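Wurnitz Kitchen Worktop Sealer

The Wurnitz sealer is a clear liquid for kitchen worktops in marble, granite, limestone and unglazed tile. It soaks into the surface and slows down the rate at which oil, wine and tea get in. It leaves no shine and can be used next to a sink or hob.

Supplied in a 700 ml bottle with a screw cap. One bottle treats a normal run of worktop twice. Polished stone takes up less than honed stone, so you may have some left over.

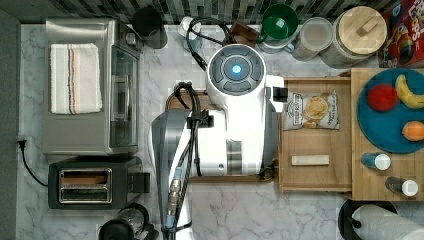
Clear the worktop and wash it with warm water and a little washing-up liquid. Leave it to dry overnight. Wipe the sealer on with a soft cloth, wait 20 minutes, then buff off whatever is still on the surface. Don't let it dry in patches. If it does, a second wipe with fresh sealer will lift the marks.

Keep lemon juice and vinegar off marble even after sealing. The sealer helps with stains but acid will still dull the polish.

Not suitable for laminate, solid wood or glazed tile. For wood, see Brodirine Worktop Oil.

Order code: Vosier 57
Sizes: 700 ml bottle
Storage: upright, away from frost
Delivery: mainland addresses only

The old 800 ml tin was withdrawn in February. Tins already bought can be used in the same way.

Trade orders and samples: ask for Pascual Tapia at the Wan counter.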